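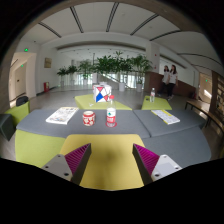 Foro Isari > Salas de espera y zonas comunes

ultetti_25
Nos han puesto asientos verde lima y mostaza alrededor de la mesa gris, y yo encantada! Lo único, la gente deja revistas, vasos y botellas encima y ahí se quedan. ¿Ponemos bandeja?

reddy842
Bandeja no, por favor, que come mucho sitio. Con posavasos basta — el rojo de la botella va de maravilla.

marea372
Pues a mí el mostaza con el lima me chirría. Lo habría dejado todo en azul grisáceo.

ultetti_25
Uy, qué soso! En Skellurville lo tenían todo gris y daba sueño.

reddy842
Yo quitaría una revista, con 2 sobra una. Y el vaso rojo de flores o manchas, lo que sea eso, se queda, que me gusta.

marea372
Vale, pero el mostaza lo tapo con una manta.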